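Section 3: Setting up wind and dust alerts

Your Luvik weather station sends alerts when the wind, temperature or dust level passes a limit you have chosen. The station comes with all alerts turned off. Finish the mounting and pairing steps in Section 2 before you begin.

3.1 Set the averaging time

Wind speed jumps up and down from one second to the next. The station uses an average to decide when to send an alert, and shows gusts on a separate line.

1. On the console, press Menu and choose Wind.
2. Select Averaging Time.
3. Choose 10 minutes for general use, or 3 minutes if the station is on open ground.
4. Press Save. The console returns to the Wind page.

Note: Changing the averaging time clears the gust record for the day. Daily totals already stored on the memory card are kept.

3.2 Enter the station height

The pressure reading is corrected to sea level using the height you enter. A wrong height gives a steady error in pressure and makes the forecast symbol unreliable.

1. Choose Menu, then Site.
2. Enter the height of the sensor in feet, for example 1,321. Use the height of the ground plus the height of the mast.
3. Compare the pressure with a nearby official station. If the two still differ on a calm day, use Fine Adjust.

Stations above 2,700 feet need the High Site option turned on first. The option is on the second page of the Site menu, under Fludau Mode on older consoles.
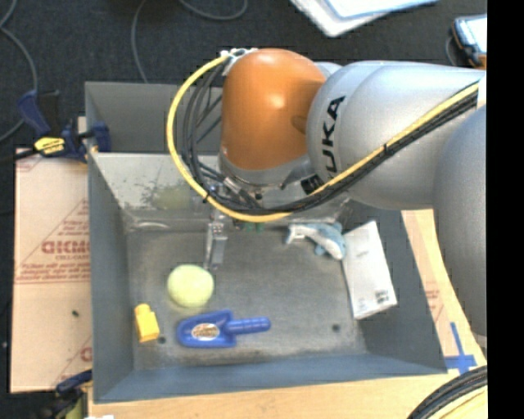
3.3 Set the alert limits

1. Choose Menu, then Alerts.
2. Select Wind Average, Wind Gust, Temperature or Dust.
3. Turn the dial to the limit you want and press Save.
4. Set the hold time. An alert is sent only after the limit has been passed for this long.
5. Repeat for each alert you want to use.

Caution: Do not rely on station alerts alone in severe weather. Follow the warnings from your national weather service.

Dust readings can run high in fog and light rain. If you get false alerts in the early morning, lengthen the hold time before you raise the limit.

3.4 Test the alerts

1. Choose Alerts, then Send Test.
2. Check that the console beeps and the message arrives on your phone.
3. If the console beeps but no message comes - check the network light on the back. It should be steady green.

The test does not change your limits or the stored readings.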